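Ondley Reading Rooms: Building Renewal Grant
Progress report to the Haltance Fund
5 July 2025

Dear colleagues at Haltance,

Your template asks me to begin with "headline achievements." The roof no longer leaks on the biographies. I would have settled for that as the whole report, but there are four more boxes to fill.

When you awarded us the grant we had 17 items on the works list, ranked by how loudly people complained about them. The roof was first. The front steps were second, the restrooms third, and the heating was so far past complaint that we forgot to rank it at all. We have since ranked it. The roof and the steps are finished, the restrooms are in use, and the heating is the subject of a separate and much sadder section below.

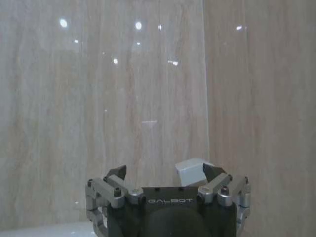 The roof came in under budget, a sentence I have waited my whole working life to type. The saving went straight into the steps, where the contractor, Selvanayagam, lifted the old slabs and found a second, older set of steps underneath, at a slightly different angle. The county historian was delighted. The works schedule was less so, and we lost 30 days while people came to look at them. They have been recorded, drawn, and covered up again, and the new ramp runs over the top of them at the slope the code requires.

Attendance is up. The poetry group has moved back from the church hall and brought its own kettle, against written advice. We issued 202 new cards in the spring quarter, most of them to people who said they had thought we were closed for good. We have asked for a bigger sign. 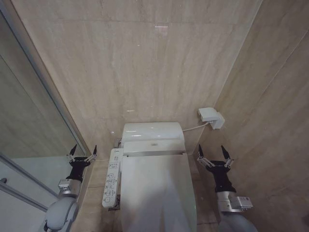

Ruwan Saha
Project Manager, Ondley Reading Rooms

I promised to be frank about the heating. The survey you paid for says the boiler should be replaced, the pipes should be replaced, and the radiators "may be retained for decorative purposes." We had budgeted for a service and a new thermostat. Hiltau has quoted for the full job and the figure is attached, face down.

Sveva Marchetti, who chairs our building group, has proposed doing the work in 2 phases: boiler and main runs before the cold weather, the upstairs rooms next year. I support this. It would mean closing the upstairs over the winter and moving local history into the periodicals room, where the periodicals readers have already made their feelings known in the comments book. Some of their handwriting is very good. 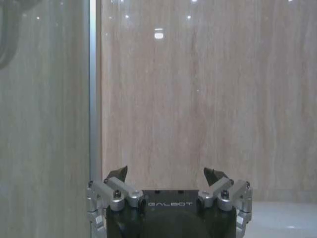

On spending: we are within the total award, though not within every line of it. The steps went over, the roof covered them, and the contingency is untouched. We would like your permission to move the contingency to heating. The form for this asks us to explain how the need "could not have been foreseen." I have written that it could have been foreseen by anyone wearing a coat in the reading room, and then crossed it out and attached the survey.

On the oral history recordings, which your panel asked about twice: they are going well. The tapes from the canning plant have been copied and transcribed, apart from one that turned out to be an hour of somebody's accordion practice. We have kept it. The transcripts will go on the public shelves as soon as the families have read them through, and one family would like several remarks about a cousin taken out.

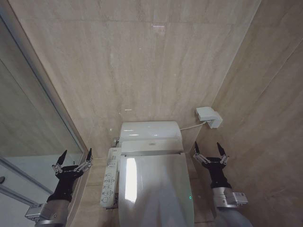 Restroom, Ondley Reading Rooms.

Between now and the next report we expect to finish the gutters, repaint the hall, and get an answer on the heating. The hall color has been chosen. It was chosen once before, too, but that was by different people and the paint has since been returned.

Please let me know by the end of July whether the contingency can be moved. Hiltau will hold its price until then and has told me so in a tone that did not invite a second call.

Related reports
Ondley Reading Rooms: First progress report
Roof works: closing statement
Heating survey: summary for funders
Oral history: notes on permissions

Contact the project office | © Ondley Reading Rooms | Back to top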